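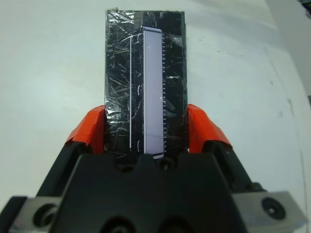
Oct 26, 2024

Since September I am learning to teach a robot arm by remote control, and I want to write down a few things before I forget them. I hold a small handle from Memov in my hand, the arm follows, and everything is recorded. One recording we call an episode. My goal for the first task was 385 episodes, and yesterday I finished the last one.

The task sounds very easy: take the block, lift it, keep it upright, put it down again. But my first 100 episodes were so bad that I deleted them all. I was closing the fingers too quickly and then correcting, and the robot learns the correcting too. A slow and boring hand is the best teacher, I think. 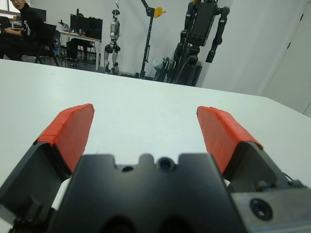
Fingers open over the table, as the wrist camera sees it.

I also learned to look only at the wrist picture when I drive. If I look at the arm itself, I use information that the robot will not have later. My neck is thankful too - the screen is straight in front of me.

Next I will try the same task with the block lying on its side. For this the plan in our Obura project says 816 episodes, so I will need more tea and probably a better chair.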